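Equipment Planning Engineer, Robotic Manipulation (fixed term)

Prevau is hiring an engineer to plan and budget the equipment for a new manipulation lab at our Gouveia site. The position reports to Deolinda Leitão, who manages lab operations. It is a purchasing and specification job with a strong technical base. The person hired will write requirements, collect quotes, compare them, and defend the resulting budget line by line before it is released in December.

Background

The group works on pick-and-place of small rigid objects with two-finger grippers. At present nearly all of this work is done in simulation. Scenes are rendered from several viewpoints, including close views over the gripper fingers, with everyday objects, patterned surfaces and varied floor and wall textures. The next stage is physical hardware, and the simulated scenes are the starting point for deciding what has to be bought and what can be left out. 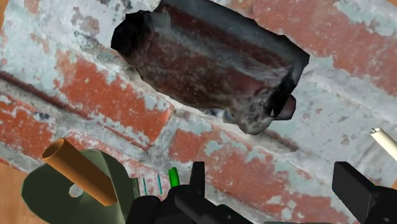
The planned cell has two arms sharing one work area of 15 square feet. Reach, payload and mounting height have not been fixed. The candidate will be expected to derive them from the simulation files and from the list of test objects, and to state the margin used in each case. Gripper selection is a separate line item. Finger geometry matters more to us than maximum force, and quotes that cover only the standard fingers will not be accepted without a price for blanks.

Camera placement is also open. We need a written comparison of wrist-mounted and fixed units, covering cable routing, calibration time, replacement cost and the field of view left once the fingers are in position.

Duties

Prepare a full equipment list for the cell, with a purchase price, delivery time and expected service life for each item.

Separate one-time costs from yearly costs. Software licenses, calibration, spare fingers and service visits belong in the second group. Earlier budgets mixed the two and had to be redone.

Review the two arm quotes already in hand, from Bralano and Sasik. They were written against different payload assumptions and cannot be compared as they stand.

Specify power, compressed air (if required), guarding, emergency stops and floor anchoring. The building drawings allow for 28 square yards including operator access.

Write acceptance tests for each major item before the order is placed. A test that cannot be run with the objects on our list should not be in the document.

Keep the rendered scenes and the hardware specification in step. If an arm, gripper or mount changes in one, the other is updated under the same change number.
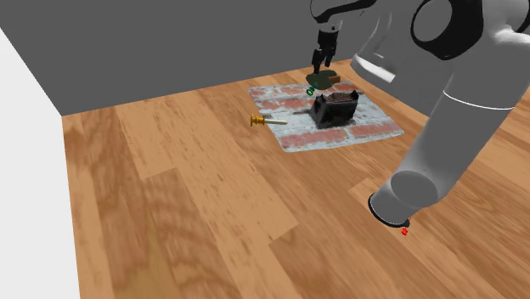
Mackenzie Ouellet remarked on reading the draft of this posting that it should say more plainly how much of the job is spreadsheet work, and that an applicant who expects to program arms every day will be disappointed by the second month. The point is accepted. Most of the first half of the contract is spent on quotes, drawings and cost tables. Time on hardware begins when the first arm is delivered and is limited to acceptance testing and the fault reports that follow from it.

Requirements

A degree in mechanical, electrical or industrial engineering, or equivalent shop experience.

At least two years of work in which you specified or bought automation equipment, with your name on the documents.

Ability to read a robot data sheet critically, in particular repeatability figures, payload at full reach, and the conditions under which either was measured.

Working knowledge of at least one robot simulation package. You will not be asked to build scenes from nothing, but you will need to open them, move a base or a camera, and export the result.

Clear written English.

Useful but not required: safety assessment of shared work cells, import paperwork, experience with leased equipment.

Terms

Full time, on site, with hours starting at 8:00 a.m. A monthly travel allowance of 550 is paid on top of salary. Supplier visits are reimbursed separately.

How to apply

Send a resume and one equipment budget you have prepared, with prices and customer names removed if necessary. Add a note of no more than one page on an item you specified wrongly, how the error was found, and what it cost to correct. Applications without the note will be returned unread. Interviews include a short exercise in which two quotes for the same gripper are put on a common basis.

Contact: Deolinda Leitão, Lab Operations | © Prevau | Back to top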